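Gripper fingertips close at different heights, marker twists in the grip

Asked in Arms and Grippers, 4 replies hidden, sorted by votes

We have a two-finger gripper on the arm at our Rellside bench. Since I changed the fingertips in February, the left one sits lower than the right when it's open. Cups are fine. Markers turn as it closes. 4,000 cycles on the old tips with no trouble. Is this the tips or the linkage?

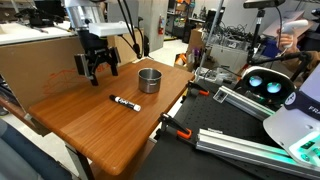
Answer 1 (accepted)

Check the tips first. Power off, back out the tip screws, wipe the seats and refit both sides before tightening either. Old threadlocker under one tip is enough to tilt it. Then look at the pivot bolts. If one finger has play and the other doesn't, that side is your problem.

When it's back together, test on something thin. A marker held upright by its lower end, seen from the wrist camera, tells you more than a cup will.

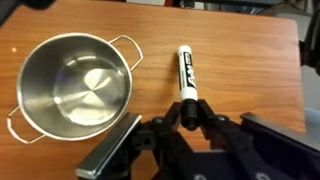 Answer 2

same thing on our Teoh cell, was a worn bushing. swap it

Comment from Aiman Majimbun: Which side? And did you have to pull the whole linkage?

Answer 3

Did you rerun the open/close calibration after the change? Ours stops short at 100 and throws error 311 if you skip it. That won't fix a height difference, but do it anyway once the tips are seated. Viltent sells the tips as a matched pair, so don't mix an old one with a new one.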